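Akinola Home Cooking Program
Progress report to the Duvis Fund, March

We are past the halfway point of the grant and I'm really pleased with where things stand. When we wrote the application we hoped to reach 90 people in the first half. So far 119 adults have finished the beginner course, and the waiting list for the next round in Irham is already full!

The biggest change since our last report is the course itself. We cut it from nine sessions to five. Chiamaka Uzor went back through the attendance sheets and saw that most people who dropped out did so after the sixth week, often when work shifts changed. She and Fatima Haruna rebuilt the whole thing around meals that share ingredients, so a bag of lentils bought for the first session is still earning its keep in the last one. Attendance at the final session has gone up in both towns, and the people who come are cooking at home between classes – they tell us about it at length, with photos on their phones.

The starter kits have been a hit as well. Every household that completes the course takes one home, and we have kept the contents basic: things people will reach for on a weeknight. Damilola Ogundipe found a supplier in Zendbridge who lets us order in small batches, which has freed up storage space and money for spices.
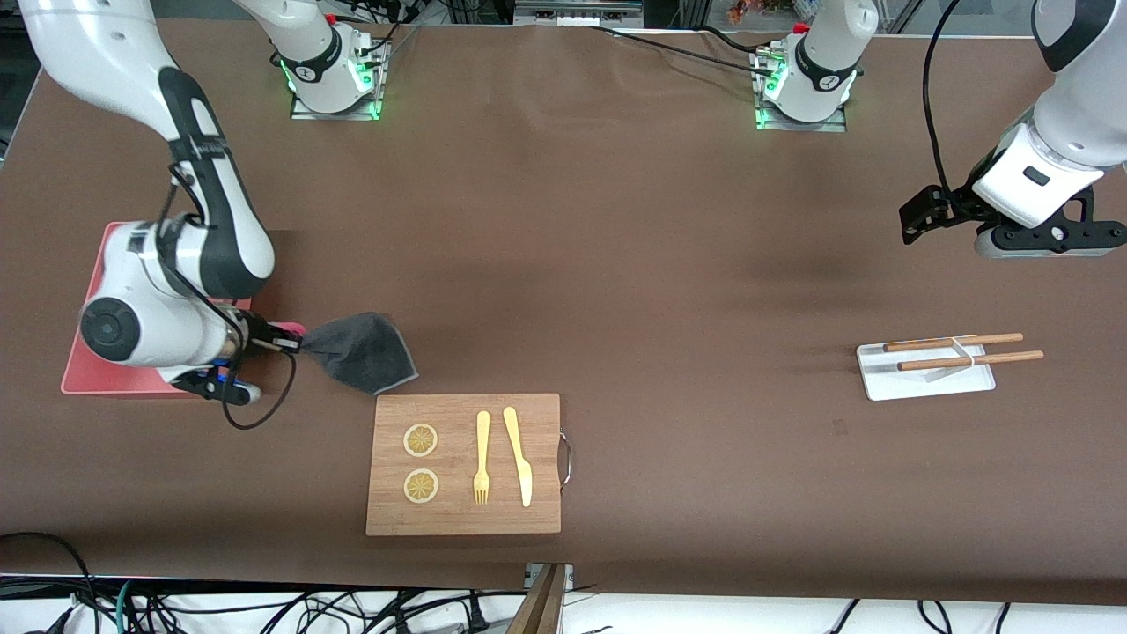
A small set of kitchen items on a worktable.

The recipe booklet is now in its second printing. We have given out almost 900 copies, many of them through the library and the two health clinics. The new edition has larger type, which the older cooks had asked for, and a page on reheating rice safely. The bean stew on page 5 is still the favorite by a mile. We had planned a French version for the spring, and Cor Van Damme has a full draft, but the measurements need another check before it goes to the printer.

Some things have been slower. The evening class in Zendbridge started a month late while we waited for the gas inspection, and that pushed part of our ingredients budget into the next quarter. We also spent more on bus fares than planned. I would like to move a small amount from the printing line to cover this, and Fatima will send the revised budget separately.

Next up is the course for new parents, with one-pot meals and a play corner in the same room. We are also training former students to lead sessions. Four have signed up and the first has already taught a class on flatbreads, which ran well over time because everyone wanted a second go at the dough.

Tamunoemi Onyeka
Program lead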